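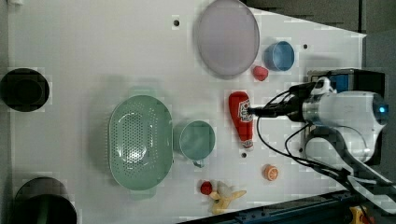
3.2 Item set and starting layouts

The clearing task used tableware and play food of the kind found in a family kitchen. We chose items that differ in how they are normally put away. Plates and colanders are large and tend to be stacked or leaned. Cups and mugs are small and have a right way up. Bottles have a cap end, and play food can go in any container that will hold it.

Figure 3. One starting layout on the white table, with the plate, colander, cup, mug, ketchup bottle and play food, including a banana and an orange slice. The cup and the mug are on their sides.

Layouts were prepared by two of the authors from a written sheet. The sheet said which items to put out but left their placement open, apart from a rule that no item could sit inside another. Each layout was used for 12 trials and then retired. Between trials the items were put back by eye, so small shifts in position are present throughout the data.

Play food was kept in the set after a pilot at Vivstead in January. In the pilot, people asked to clear a table nearly always left the small pieces until last, and often used the colander or a bowl to gather them. We wanted to see whether the same order would hold when the larger items were spread out.

A trial was scored as complete when the tabletop was clear. Items that ended up on the floor were scored separately (see Section 5). Fadwa Farouk and Ayman Lahlou scored all trials independently and settled differences by discussion.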